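Skultix gripper kit, after one season with a school robotics club

Rating: 4 out of 5
Used for: club project, tidy-up challenge
Bought: 2 kits, one per team

Writing this up fast before the kits go back in the cupboard for August. I run the after school robotics club at Prorkisby and we got two of the Skultix gripper kits with the wrist camera add-on. Paid 400 for each with the camera, which was most of our budget for the year. There are plenty of reviews by people who had one on a desk for a weekend. We had ours for a full season with kids aged 11 to 14, so maybe more useful if you're buying for a class.

What you get. Two fingers, one servo, the mounting plate, the little camera, a bag of screws, cables. A printed guide that covers the mechanical part well and then gives up when it gets to software. Arm not included, check that before ordering. We already had arms.

Build. 62 steps in the guide. My lot did it in three sessions, would of been two but one team put the finger linkage in backward and had to strip it down again. Step 8 is where it happens, the drawing shows the part from behind and doesn't tell you. Mark it with a pen before you hand the book over. Screws are decent. Hex key that comes with it is soft and rounded off in the first week, so get a proper one.

Fingers. Black, tapered, stiff. Good on anything with flat sides. Rounder stuff slides out unless you come in low and square. One team stuck strips of bike inner tube on the inside faces and that helped a lot, costs nothing. The other team refused on principle and spent a month tuning the closing speed instead. Both worked in the end, the inner tube team got there sooner.

Camera. This is the bit I'd pay for again. Having the view from the wrist changed how the kids think about approach. Before, they stood next to the arm and drove it by eye, and always came in too high. With the wrist view they can see both fingertips and the target at once and they line up the gap first. Picture is fine in normal room light, gets grainy late in the afternoon when we're on the old ceiling lights. 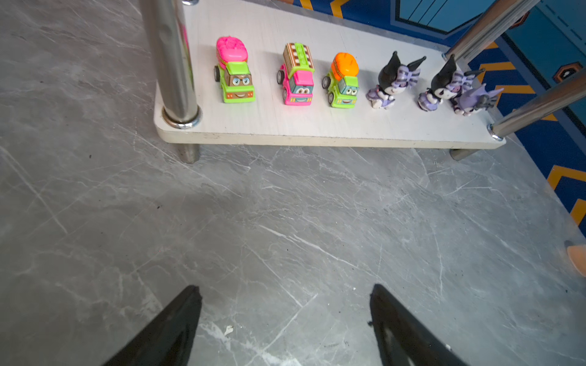
Project we ran was called Umia, the kids' name, don't ask me. Clear a low shelf of small toys one at a time and set each one down in a bin without dropping it. Sounds easy. Small toys are a good test for this gripper though. Toy trucks are the friendly ones, boxy cab, something to squeeze. Figures with hoods and ears and wings are much harder, you get hold of a thin part and the whole thing spins. And if two are touching the gripper wants both. We made a rule that you could nudge one over first and after that the scores went up.

Spacing matters more than the toy. If there's a gap either side wide enough for the fingers, fine. If not you need a plan. The kids worked that out on their own by week four and started sketching pick order on paper before they touched the controls, probably the best thing that came out of the whole season.

Software. Ok so. We use Oda for the block coding side and it picked up the gripper straight away, open and close as simple blocks, nice. Camera was another story. It shows in the Oda viewer but you can't do anything with the picture in blocks, you have to go to the text mode. Older kids managed. Younger ones just drove by hand with the camera window open and were perfectly happy. Wish the store page said this clearly.

Things that went wrong:

Camera cable is too short if your arm has any reach. We added an extension and zip tied it down the forearm.

Servo gets warm if a kid leaves it squeezing. Teach them to open it when they walk away. They will forget.

Camera bracket slips. Tiny slip, but then your view is off and everybody blames the code. Dab of thread lock sorted it.

Calibration is lost when you unplug. Every session starts with ten minutes of redoing it. Annoying in a class of any size.

Support answered one email quickly and never answered the second one. Spare fingers are sold in pairs and shipping was reasonable.

Would I buy again? Yes for a club, with the camera. Without the camera there are cheaper grippers that do the same job. For a whole class I'd want them to fix the calibration thing first — ten minutes out of a fifty minute lesson is too much. Not for under tens either, the screws are small and the fingers do pinch.

One star off for the guide and the cable. If anyone has got the camera picture into Oda blocks somehow, please post how in the comments, I've got a team who want to start on it as soon as we're back.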